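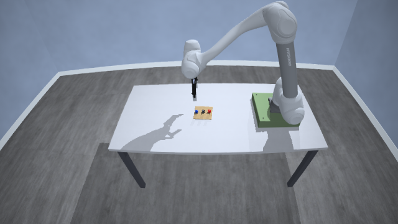
Figure 3. Simulated workspace with the arm mounted at the right side of the table.

4.2 Incident records

The second source is the accident register kept by the Tokarz inland port office, which covers passenger and cargo vessels on the lower Bava. We obtained 2,826 entries. Each gives the time of the report, the vessel type, the river stage, and a free-text account written by the duty officer. Entries from before the Clikari lock was rebuilt use an older form with no field for visibility, and we coded that field as missing.

Collisions between moving vessels make up a small share of the register. Groundings and contact with bridge piers are far more common, and most involve no injury. We kept all three types in the main analysis but report collisions separately in Section 5, where the response times differ most.

Two coders read every account. Where they disagreed on whether a person had entered the water, Fuseini Boateng read the entry and made the final call.

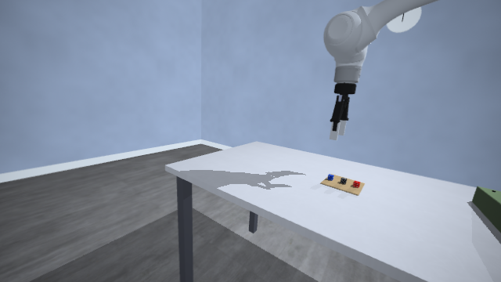

Response time was measured from the first radio call to the arrival of a rescue craft. Calls logged by phone were left out, as the office did not stamp them on receipt until the Flulline dispatch system was installed. In 8 entries the arrival time came before the call. We treated these as clerical errors and dropped them.

The river stage matters more than we expected. In November, when the water is usually high, craft leaving the Tokarz dock must run against a strong current to reach the upper bridges — a trip that can take far longer than the same distance downstream. We therefore split the river into 5 reaches and fitted the model to each one. Entries with a response time over 90 minutes were checked by hand against the station logbooks.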